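4.3 Chore Readiness Check: Driving Between Jobs

This section applies to Idum units fitted to a passenger car for the errand routine (depot to customer, customer to depot). It covers the road portion only. For carrying, folding and shelf work, see 4.4 and 4.5.

The errand routine is the one chore in this manual rated "assist." The unit can hold a lane and a set speed on a plain rural road. It is not rated to complete an errand without a driver. Household tasks in 4.5 are rated "trial," and most of them remain slower than doing the work by hand.

Before you start

1. Confirm that the controller shows software build 587 or later.
2. Clean the windshield inside and out.
3. Load the route file. The Plundcombe and Destville files are supplied with the unit.
4. Sit in the driver's seat with the belt fastened. Keep both hands within reach of the wheel.

NOTE: The unit accepts a route only if it has been driven by hand at least five times.

Engaging on a two-lane road

5. Drive by hand until you are on a straight stretch with a solid edge line and a broken center line.
6. Press and hold ENGAGE until the tone sounds.
7. Watch the lane indicator. It should turn green within 7 seconds. If it stays amber, press CANCEL and try again farther along.
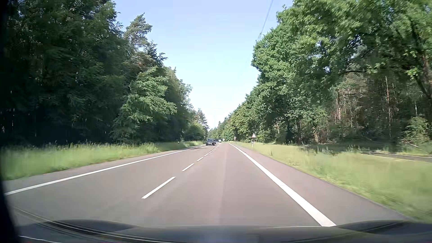

8. When oncoming traffic approaches, do not correct the wheel unless the car leaves its lane position. A light touch is read as a request to disengage.
9. Take over before any junction, work zone or level crossing.

CAUTION: Small or distant signs may be read late or not at all. The driver remains responsible for every warning sign and speed limit.

CAUTION: Bands of tree shade across the road can cause brief braking. If this occurs more than once on a route, lower the set speed and report the location.

Known limits

Grass growing over the edge line will drop the indicator to amber. Parking, loading and finding a house number are not supported. On the Vergara test route, drivers took over around 26 times, mostly at junctions and driveways.

Send road reports to Pavithra D'Souza and controller faults to Vignesh Salian. Include the build number and the route file name.

Section revised 5 December 2019.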